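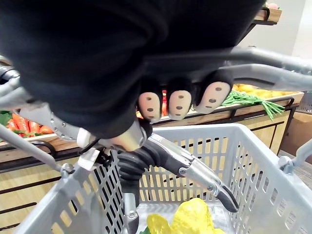
Page last changed in May, 194 words added to "Handles"

Shopping basket

A shopping basket is a small open container, carried by hand, in which customers gather goods in a shop before paying for them. It is used for short trips, where a trolley would be larger than needed. Most are now made of plastic, though wire and wicker baskets are still found, mainly in smaller shops.

Construction

A plastic basket is usually moulded in one piece, with the handles fitted afterwards. The sides slope inwards towards the base so that empty baskets can be stacked inside one another. The walls are often pierced by rows of slots, which save material and make the basket lighter. Upright slots with rounded ends are common, as on the light grey basket shown at the top of this page. The base may be slotted too, or left solid to stop small items dropping through. A rim stiffens the top edge.

Handles

Baskets have either one handle or two. A single handle swings over the middle and is easy to pick up from a stack, but it gets in the way of tall goods. Paired handles fold outwards to lie against the rim and are brought together in the hand when the basket is lifted. Wire handles often have a plastic sleeve, as thin wire digs into the fingers when the basket is full.

Sizes and loads

Hand baskets are sold by volume in litres. Makers give a safe load for each model, but few shoppers fill a basket to that limit, as it becomes awkward to carry on one arm. Larger baskets with wheels and a pull-out handle are meant to be drawn along the floor. The Zerell, a wheeled type first sold in Prakska, can also be carried like an ordinary basket.

Use in shops

Baskets are stacked near the entrance, often on a low stand which raises the lowest one to a better height. They tend to collect at the tills and have to be taken back during the day. In her study of village shops near Nesbridge, Aleksandra Zawadzka noted that shops with a second stack halfway down the aisle had up to 7 baskets left on the shelves by closing time.

Cleaning

Plastic baskets can be washed with warm water and mild detergent. Dirt gathers in the corners of the slots and around the handle joints, where a stiff brush is needed. They should be dry before stacking, or they may stick together.

See also

Shopping trolley
Shopping bag
Wicker basket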